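Open day at Bultix, Vullotau
2019-09-24

Print this page | E-mail this page

I had wanted to see the Bultix workshop since August, when my colleague Unathi Kruger told me they would open the doors for visitors. The bus to Vullotau takes 90 minutes and the stop is behind the Le Roux tile warehouse, so please look for the small sign and do not follow the big one, as I did.

We were some 28 visitors, divided in 2 groups. My group began in the Evel room, called after the first program they wrote there. The engineer who received us spoke quite fast, but she was patient with questions. She explained that factories already have many robots for hard parts, such as metal and boxes, and that her team prefers soft household things. A bag has no fixed shape, so the program cannot learn one position and repeat it. Each time the cloth folds in another way – and the zipper is then in another place.

A man beside me asked why they use two arms for such a small job. She answered that he should try to close his own jacket with one hand. He tried, and after this he had no more questions.

I was also interested in the walls of the work area, which have ornamental wallpaper like in my aunt's dining room. The engineer said that a home is never plain, and the cameras must get used to it.
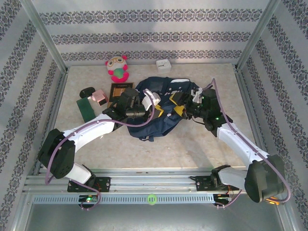 The backpack between the two arms, and next the gripper at the zipper, from very near. 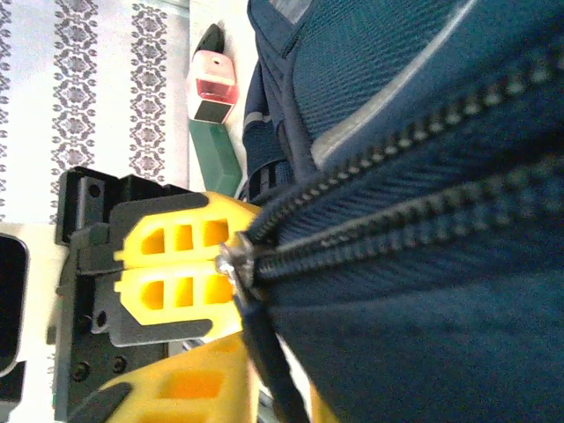
After the Evel room we got coffee and a dry but good biscuit in the corridor. I would have liked more time for the second part, the repair bench, where a young technician was changing a cable and did not mind that we stood around him. The labels there were only in small print, and a visitor with weak eyes will need help. Entry is free, but you must write your name at the gate and wear closed shoes. Parking is on the north side, beside the colour-coded bins.

Print this page | E-mail this page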